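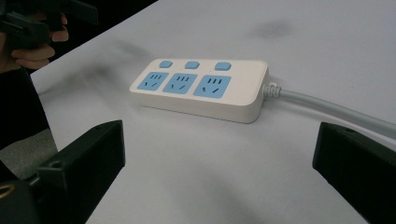
Marisol Pennington would like a switch for every outlet on every desk at the Brornorberg library, and she said so twice at last week's meeting on the study room. Her complaint was with the old strips, which had a single rocker at one end. Anyone who switched off a lamp with it also switched off the laptop of the person across the table.

The library has now gone ahead with the change. As of 14 November 2021, the second-floor study room has new power strips on its white tables, each with three outlets in pale blue and a separate square button behind each one. The housings are off-white and the cords are light grey.

The order came to $525, including delivery from Hondari, a supply store on Duman Street. Money for it was set aside in July, when the room was closed for painting. The old strips have been taken out of use and will go to the county's electronics drop-off.

Jaime Prata, who runs the building's front desk, said people had been bringing extension cords from home and running them across the aisle to the wall outlets by the windows. That is no longer allowed. Cords left on the floor will be picked up at closing time and kept at the desk.

The library is asking visitors to follow a few rules with the new strips. Space heaters, kettles and hot plates may not be plugged in. One strip may not be plugged into another. Drinks need a lid. When leaving, people should press the button off for their own outlet and leave the others as they are.

A survey on the study room drew 174 replies over the summer. Power at the tables was the most common request, ahead of longer evening hours and quieter chairs. The hours are due to be taken up in the next budget. Felt pads for the chair legs have been ordered from Bridine and will be put on as they come in.

The study room is open during regular library hours. Seats can't be reserved. Problems with an outlet should be reported at the front desk, with the table number.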